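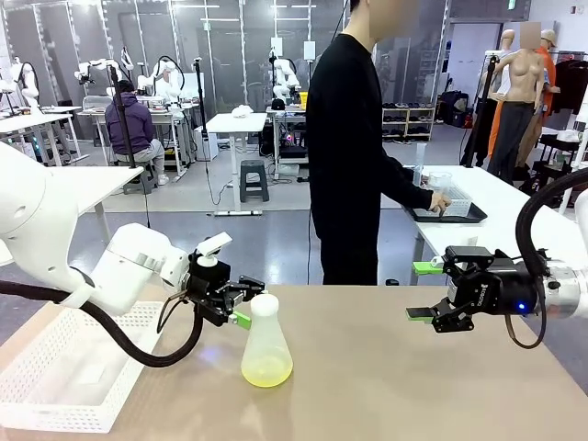
Shared plastic labware was the subject of our term project in the teaching lab at Starnmont. Our group was Anwara Biswas, Lakmal Fakir, Rokeya Sarkar and Imtiaz Mollah. We wanted to know why pieces went missing between classes and whether sorting them into baskets would help. We limited the project to light plastic items, such as the frosted conical flask with the white cap and a layer of yellow liquid at its base. Flasks like this one caused the most trouble. They were often put away with liquid still in them, and the next group had to find out what it was before they could use the flask.

1. Background

The lab has 40 places and one set of shared plasticware. Before the project, everything went back into two deep drawers at the end of class. Jahangir Rathnayake, who supervised our work, asked us to keep the budget small and to use baskets the lab already had. We found enough of them in the storage room, in more than one size. The only new purchase was a roll of Skunik labels.

2. Method

We asked each bench to return its items to a basket at the end of class -- funnels, beakers, cylinders, lids and flasks. One of us then went through the baskets with a checklist and wrote down anything that was dirty, damaged or still holding liquid. Early in the term we checked after every class. From September on we checked once a day, at 4:30, and this was easier to keep up.

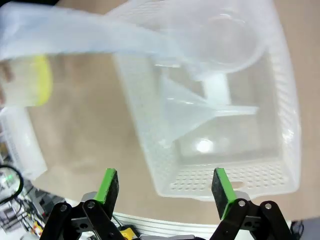

Figure 2. Clear funnel lying on its side in a perforated basket.

Funnels were placed on their sides. Standing them on the wide end took up more room, and they fell over when the basket was carried. Sheets and bags of plastic film were a separate problem. People left them on top of the baskets, where they hid what was inside. We added a line about this to the checklist.

3. Results

We logged 525 returned items over the term. Of these, roughly 30 still had liquid in them, nearly all of them flasks. Missing items dropped after the baskets came in, but we did not have good numbers from before, so we can't say by how much. Lakmal compared our log with the old sign-out book kept by the Uddin storeroom and found too many blank pages to use it.

The perforated walls made checking faster than we expected. A person could often tell that something was in a basket without lifting anything out -- small lids were the exception.

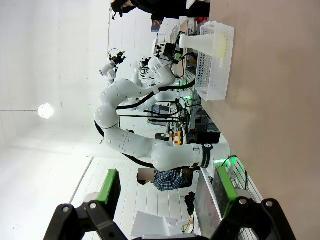 4. Problems and changes

Labels came off the baskets when they were rinsed. Rokeya moved them to the shelf edge and they stayed on. Tall cylinders did not fit in the smaller baskets and were kept in a tray. We would also add a place to empty flasks next to the return shelf, as the nearest sink is on the other side of the room.

The checklist and the full log are in the Skarkero folder with our raw notes.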